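Ground rules for the sorting table

By the time the house rules at Wodavwood reached 41 entries, most of the staff had stopped reading them. The list had grown the way such lists do. Somebody pinched a thumb, a rule went up. A cable snagged, another rule. Last March the company took all of them down and started again with a single sheet of 8.

Wodavwood tests sorting arms for small warehouses, mostly parts and packaging work. Its shop on Kerkgate has 5 benches, and until the rewrite each had its own habits. One crew stopped the arm before moving a bin. Another only slowed it. A technician who changed benches at lunch could be working under a different set of rules by one o'clock.

The new sheet starts with the table. Bins and baskets are set down before the arm is powered, and once it is moving they stay put. If a container has to be shifted, the arm is stopped, the container is moved, and the operator says so out loud before restarting. Soft items and paper go in separate containers, because the grip force is set differently for each.
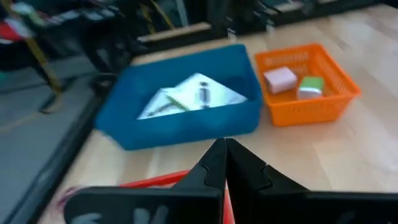

Marta Stelmakh would have put speed first. Most of the close calls she has dealt with came from an arm moving faster than the person beside it expected, she says, and a tidy table does little about that. She would also like the limit written on the bench itself, where a visitor can read it.

Speed comes third on the sheet. The limit drops whenever a person is within reach, and only the shift lead can raise it again. Second is the stop button, which has to be tested at the start of each shift and after any change of gripper. The test is logged by hand. A missed entry means the bench stays off until someone does it.

Other shops have gone different ways. Flemidlow, which builds feeders for bakeries, kept its long manual and added a quiz for new hires. Van Damme went to a color code on the floor: yellow for walking, red for nothing but the machine. Both firms sent people to look at the Wodavwood sheet, and Flemidlow took the rule about calling out a restart.

The remaining rules cover cables, loose clothing, gripper changes, visitors and who signs off a new task. Gripper changes took the longest to agree on. The final wording calls for power off at the wall, fingers checked for play, and a slow run with an empty grip before anything is picked up.

An 80-page binder with the old rules is still in the office, for insurance. The next review of the sheet is set for March.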